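Clustville opens its doors on household robot training

CLUSTVILLE, 11 January 2021 – Folding a cloth on a bed sounds like the easiest job in the house. Visitors to the Plimura project's first open day next month will get to find out how much goes into teaching it to a robot, and they'll be able to have a go themselves!

The open day runs over one afternoon in February at the Kestoso workshop in Clustville. Entry is free, with up to 25 people in each session so that everyone gets time with the equipment. Each session starts with a short talk, followed by a live demonstration and then an hour at the practice beds and tables.

Plimura collects recordings of ordinary housework done with hand-held grippers. A person holds one in each hand and works through a chore, and the recordings are used to train robot arms to handle the same kinds of things. Cloth has been the team's favourite subject since the beginning (and its most stubborn one). It slides, it bunches, and it never lands the same way twice.

"People expect to see something shiny on a lab bench, and we show them a bedroom," said Yi-chun Chuang, who leads the project. "Real homes have busy patterns, full shelves and a bedspread with a hundred colours on it. We love that. If a robot is going to be any help around the house, that's where it has to learn."

The project has logged 917 recordings so far, 499 of them with fabric. Most were made in people's own bedrooms, kitchens and laundries.

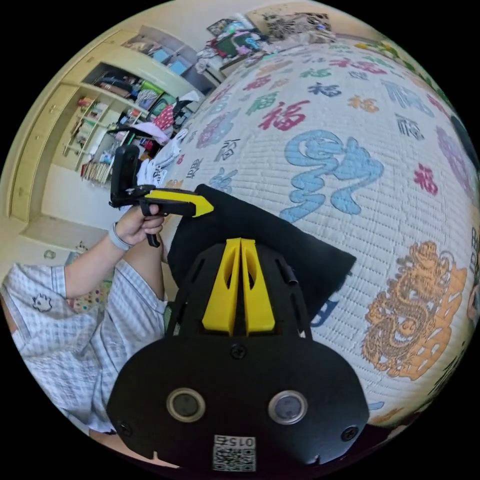
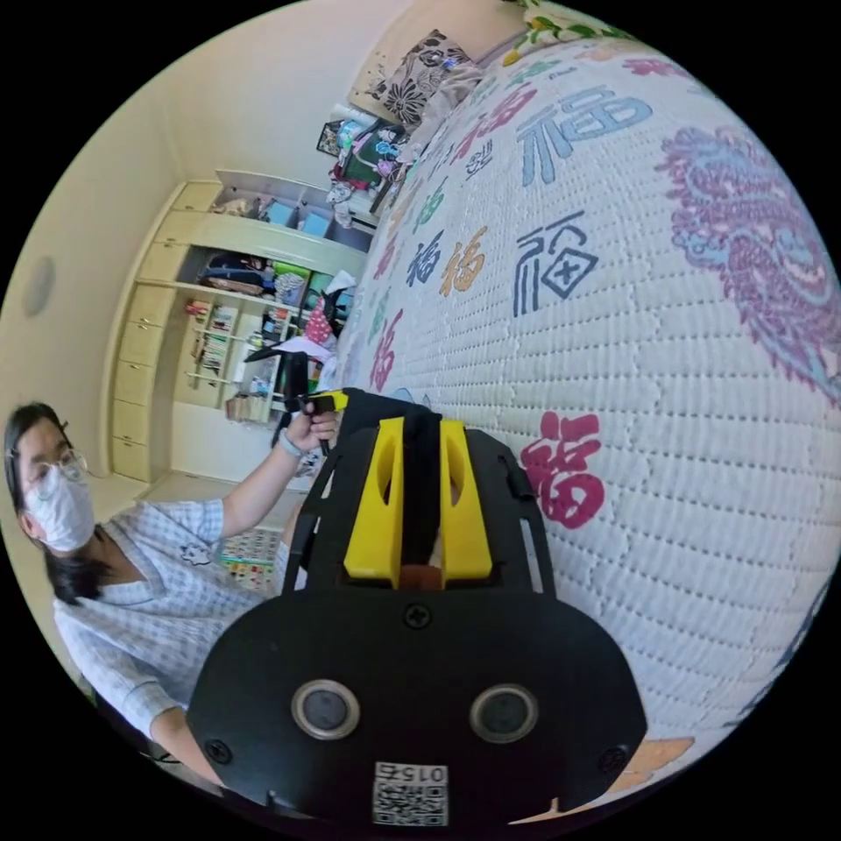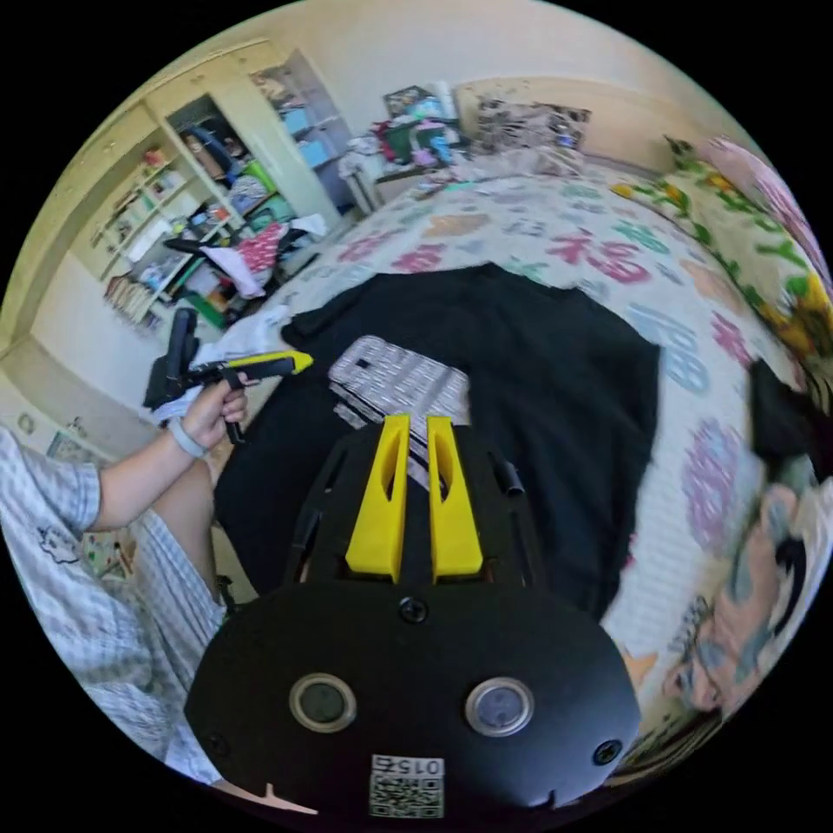
Working at the bedside with hand-held grippers for the Plimura project.

Ginette Chisholm, who is organizing the open day, said she picked up the grippers for the first time last year and was hooked within minutes.

"My first try at a tea towel was terrible, and I laughed the whole way through," she said. "You squeeze the trigger, you miss the corner, you go again. By the end of the afternoon I had it folded in four and I was showing everyone who walked past. I can't wait to see what the kids make of it."

The demonstration will use Lo, the project's two-armed robot, which will attempt a set of 4 cloth tasks chosen by the audience. The team is keen to hear which chores visitors would most like to hand over, and there will be a wall for suggestions beside the tea table.

Children are welcome with an adult. The workshop has step-free access from the rear lane, and street parking is free all afternoon. Places can be booked at the Kestoso front desk.

– 30 –

Recent news
Kestoso workshop extends its evening hours
Lo learns to sort socks
Plimura looking for kitchens of every size
Clustville winter talks: full program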